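Luvby table tasks – data card

Version of Feb 18, 2025. Maintained by Silviu Cârstea.

Luvby is a set of 2,084 demonstrations of short table tasks, made for training a robot arm. The person does the task by hand, holding a device with a marker on it, and the arm later learns from the recorded hand path. Folding cloth and moving small objects are the most frequent tasks.

Recordings were made in 26 rooms, by five people. We looked for rooms with ordinary furniture, because our older set, Clanden, has only laboratory tables and the policies from it did not work well in houses. 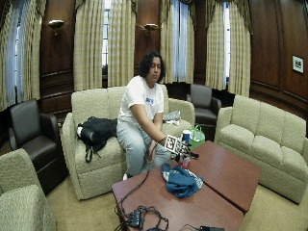
Each demonstration has its own folder with the video, the device pose and a text file with the task name. Poses are given in metres, in the frame of the fixed camera. When the marker is hidden, the pose is left empty – we do not fill the gaps.

Known problems

In four rooms the daylight changes much between the first and the last recording. Task names from December use the old spelling, please run the rename script before you mix them with the others.

Questions about the licence go to Rendevia, not to me.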